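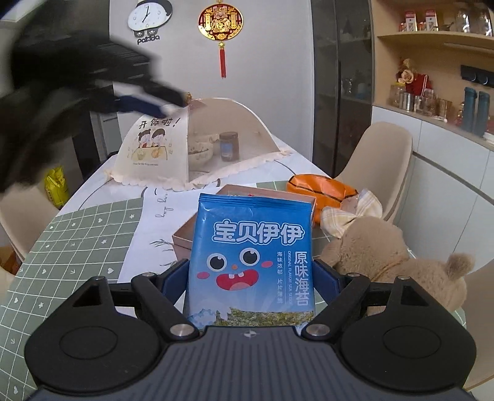

Original-flavor seaweed snack packet on a dining table, with an open pink box behind it.

VIK, March 2024 – Pestach has published a revised packing specification for its Zollari line of mixed gift boxes, which combine packaged snacks with small soft goods. The specification takes effect with the September production run and replaces the layout used for the previous 1495 boxes.

Under the revised layout, light, flat items such as seaweed packets are placed upright against the rear wall of the box. Plush items go in last and are not compressed under the lid. Packets are handled by the side edges only, clear of the crimped top seal. Any packet with an open or folded seal is set aside and replaced before the box is closed.

"Thin seaweed breaks under point loads," said Birutė Rebane, packing manager at Pestach. "Most of the breakage we recorded was in packets laid flat under heavier items. The new order of packing addresses that."

Pestach packed 40 trial boxes to the revised layout before issuing the document. The September run is set at 2781 boxes, of which 1762 are allocated to the retailer Nindereo. Box dimensions and outer cartons are unchanged.

Retailers holding earlier stock do not need to repack it. Copies of the specification are available on request.

Contact: Wilmer Castaño, Trade Information, Pestach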